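Section 2. Planning and Buying Your Gripper Kit

Read this before you place an order. Most of the returns we get are people who bought the wrong count of something.

2.1 Before you start

You need: a floor plan or a sketch of one, a list of tasks, your budget code, and whoever signs for it. Coffee optional.

Note: Prices in the Skostbridge sheet are per unit, not per pair. Hand-held grippers are nearly always used in pairs. Double it now, saves an email later.

2.2 Working out quantities

1. List the tasks. Folding, sorting, hanging, whatever. Be specific. "Laundry" is not a task, "fold a knit top on a bed" is.
2. Mark each task one-handed or two-handed.
3. Two-handed tasks: 2 grippers per operator. One-handed: 1, plus a shared spare per site.
4. Add pads. Soft goods need the rubber pads, and the hard plastic ones will slide on knits. Order a second set up front, the lead time is awful in November.
5. Add mounts, cables, chargers. One charger per pair.
6. Write the total down. Check it against step 3. People skip this.

CAUTION: Do not mix Sidar pads with Vokel fingers. The pins look the same. They are not. You will crack the linkage and the waranty won't cover it.

2.3 Budget lines

Gripper, each: 477
Pad set: 59
Charger: see sheet
Storage card: see sheet, buy more than you think
Shipping: per site, not per order

Put the pads under consumables if your finance people allow it. Ask first. Ada Cocco in accounts has the split-order form if you're buying for two sites.

Note: Training time is a cost too. Allow half a day per operator before any real work and put it in the plan, otherwise it comes out of somebody's lunch.

2.4 Planning the work space

1. Pick the surface. Bed, table, counter. Measure it.
2. Leave elbow room both sides. More then you think for two grippers.
3. Check the light. Overhead lamps throw the shadow of your hands right onto the item.
4. Decide where finished items go. Needs to be in reach without walking.
5. Homes are not labs. Budget for working around what's already there, don't plan on clearing it all out.

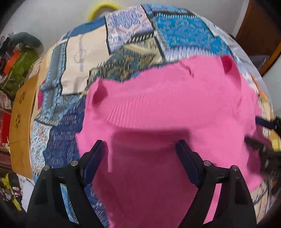 Bevan Goodwin

Knitwear spread on a patchwork bed cover, pads open over it. For this kind of job you want the wide-opening fingers and the rubbery pads, so tick both boxes on the order form. A patterned cover under the item is fine for practice. If your project spec calls for a plain background, add a sheet to the budget, they're cheap.

2.5 Placing the order

1. Send the totals to Hinds, attention Yung-ching Chien.
2. Wait for the written quote. Don't pay off a phone price.
3. Check the pad type on the quote line by line.
4. Sign, send, keep a copy.

CAUTION: Orders can't be changed once the packing slip prints. Usually by 3 p.m. the same day.

2.6 When it arrives

Open the box with someone watching. Count against the slip. Squeeze each gripper all the way shut and let go; it should spring back on its own. If it doesn't, don't oil it, call. Keep the foam.

Go to Section 3 for charging and first power-up.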